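**Sorting kids' toys – one big bin or lots of little ones?**

**drellside_dad:** Right, I need opinions. We've cleared out three small wicker baskets and I want to tip everything into one large grey bin with sloping sides. My partner thinks the little stuff will vanish to the bottom and never be seen again. Who's right?

**raffaele_c:** Your partner, sorry! We did the one big bin and by August the small figures were all in a heap at one end while half the floor of it sat bare. Went back to shoeboxes.

**nivis17:** Disagree completely. One bin means one place to tidy to. My two can clear the front room in minutes (bribery helps) and I couldn't care less what order it's in.

**evaristo_rizzi:** Depends on depth, surely? Shallow and wide is fine – they can see the lot without emptying it. Deep and narrow is misery. I paid 17 quid for a deep one from a place called Nandemus and it now holds wellies.

**raffaele_c:** @nivis17 fine until someone wants one particular dinosaur at bedtime and the whole lot gets tipped over the carpet.

**nivis17:** Ha, ok, that has happened. Twice.

**tian_mum:** Grey plastic shows every scratch, by the way. Ours looked tatty within a month. Doesn't bother me but my mother-in-law has opinions.

**drellside_dad:** Tatty I can live with. Think I'll go shallow and wide, and keep one basket back for the really tiny bits so everyone's a bit happy. Will stick it on the table first and let them have a rummage before I put the baskets in the loft.
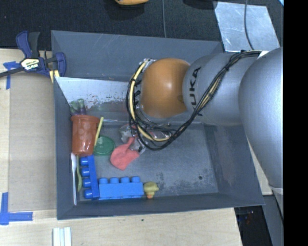 What's the best way to clean a scuffed plastic toy bin?

Warm water with a squirt of washing-up liquid and a soft cloth, then a little bicarb paste on any marks that won't shift.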